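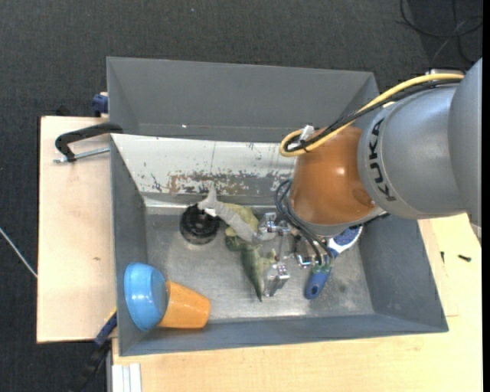 Marisol Yazzie me escribió en junio que ella no pensaba pagar por un planificador de agarres mientras el suyo, hecho a ratos en Python, siguiera sacando cosas de la caja, y que a ver si yo la convencía de lo contrario. Le prometí una reseña larga de Iyamu y aquí la tiene, con bastante retraso (perdona, Marisol).

Junio
Por la redacción de Bultura
Tiempo de lectura: 2 minutos

Iyamu es el paquete de percepción y planificación que vende Prultero para vaciado de cajas con objetos mezclados. Se instala en un PC con Linux, se le da la nube de puntos, el modelo del brazo y el de la pinza, y devuelve una lista ordenada de agarres con su trayectoria. Nosotros lo hemos usado con un brazo KUKA y una caja metálica gris de paredes inclinadas, llena de lo que más nos gusta para estas pruebas: juguetes con forma de bicho, un cepillo azul y blanco, un cuenco de plástico, un vaso naranja tumbado. Cosas con colas, cerdas y bordes, vaya, que a un segmentador le dan muchos más disgustos que un paquete de galletas.

Empiezo por lo que me ha encantado, que es el visor. Cada candidato se dibuja sobre la escena con su puntuación desglosada, y si pinchas en uno descartado te dice qué lo tumbó: colisión con la pared, apertura insuficiente, muñeca fuera de límites. ¡Qué alegría no tener que poner trazas por todas partes! La calibración entre cámara y robot también está muy bien llevada; pide 12 poses, avisa cuando dos se parecen demasiado y guarda un informe legible.

Luego viene el fondo de la caja. El nuestro es metálico, rayado y con bastante reflejo, y ahí la profundidad llega con agujeros. Iyamu los rellena por defecto interpolando, y a mí eso me parece optimista: los objetos tumbados contra una pared salían pegados a ella, como una sola pieza. Desactivando el relleno y subiendo el margen de colisión mejoró mucho, aunque el ajuste está escondido en un YAML que el manual menciona de pasada.

En números, de 100 intentos salieron bien 79 con la configuración corregida. Los fallos se repartieron entre piezas solapadas (el segmentador tiende a unir dos juguetes blandos cuando uno asoma debajo del otro) y agarres demasiado cerca de un extremo fino. El planificador tarda unos dos segundos por ciclo en nuestra máquina, razonable para investigar y algo justo para producción.

Otra pega: las mangueras y los cables del brazo no existen para él. Se pueden añadir como volúmenes de colisión, a mano, y conviene dedicarle una tarde con calma. Wetport, el simulador con el que se integra, tampoco los trae, de modo que lo simulado sale siempre más holgado que lo real.

La licencia anual cuesta 2.000 euros por celda, con soporte por correo. A mí me contestaron pronto y con cariño, incluso cuando la culpa era de mi propio fichero de límites articulares.

¿Lo renovaría? Sí, sobre todo por el visor y la calibración. Marisol, a ti te diría que pidas la versión de prueba y le eches primero tu caja más desordenada.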